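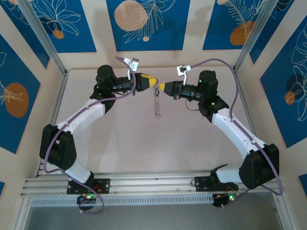
A silver-colored chain, with leaves and orange circles on the walls behind.

The Patient Life of a Small Chain

In my kitchen drawer there was for many years a piece of chain. It came from a bathroom plug, or perhaps from a lamp, and I moved with it through three apartments without finding a use for it. When the string of my window blind finally tore, I took out the chain, and it was too short. So I went to buy a longer one, and this is how I became interested in chains.

The shop was Uçar, in the old part of Prindden, on the street that goes down to the river. From outside you would think it sells only keys. Inside, one complete wall is covered with spools, more than 500 of them, and on each spool is a different chain. There are chains for lamps, for bags, for dog tags, for clocks, for bird cages and for necklaces. The customer pulls out as much as she wants, the assistant cuts it with a small pair of cutters, and the price is by length. I stood there for most of the afternoon, which I had not planned.

I had believed that a chain is a chain. The wall teaches you otherwise very quickly. The cable chain is the one a child would draw: oval links, each one turned a quarter against the next. The curb chain has links that were twisted so that they lie flat, and it feels smooth when you pull it between two fingers. The rope chain is made from many small links fitted together in a spiral. The ball chain has no real links at all, only little hollow balls joined by short pins, and it turns freely in all directions. This is why it is so good for a light switch, where someone is always pulling from another angle.

Then there is the sound. A steel chain that falls into a dish makes a dry, high noise. Brass is softer, and aluminum is so light that it makes almost no noise. The people at Uçar can hear the difference with their back to the counter. They also told me that customers often choose by eye first and change their mind after they hold the chain in the hand. It is something to do with the way it pours. A good fine chain goes into the palm like dry sand, and a stiff one stays a little in the air, as if it is still thinking.

Most of the spools come from Ekden, where chain was made already in the time of my grandparents. I went there in September. The workshop called Erkell is a low brick building behind the railway station, and it still closes some of its links by hand, for repairs and for unusual orders. The wire is first wound around a steel rod, so that it looks like a spring. Then the spring is cut along one side, and it falls apart into rings. Each ring is open by a small gap. One ring goes through the next, the gap is pressed closed, and for the better quality it is also soldered. I was allowed to try. In the time the woman beside me needed for a length like a bracelet, I made six links, and one of them opened again when I put it on the table.

It is slow to do and the result looks simple. I think this is a reason we do not give much attention to chains. A knot in a string shows you that somebody tied it, but a chain looks as if it was always like that.

The woman at the bench had a test which I now also use. She lifts a new chain by one end and lets it hang in front of something plain, and she waits until it is still. If one link is closed badly or has a twist, the line is not straight in that place. She does this also with chains that people bring for repair, before she says any price. A chain on a table can hide its faults, she told me, but a hanging chain has to show them.

For care, the advice in Prindden and in Ekden was nearly the same. Wash a dirty chain in warm water with a little dish soap, for 10 minutes, and use an old soft toothbrush for the links. Dry it well with a cotton cloth. A plated chain should not be rubbed hard, or the color underneath will come through. For a tangle, lay the chain on a flat plate, put one drop of cooking oil on the knot, and open it with 2 sewing needles. Do not pull on the ends – this is what everybody does, and it makes the knot smaller and harder. And keep fine chains hanging on a hook and not in a box, where they find each other in the dark.

My window blind has its new chain now, a steel ball chain, cut a little too long because I was afraid of the same mistake. In the evening it moves a bit when the window is open and touches the wall. The old short piece I took with me to Uçar, to ask what it was. The assistant held it up, let it hang, and said it was a good piece of cable chain, probably from a bath plug, and that I should keep it. It is back in the drawer.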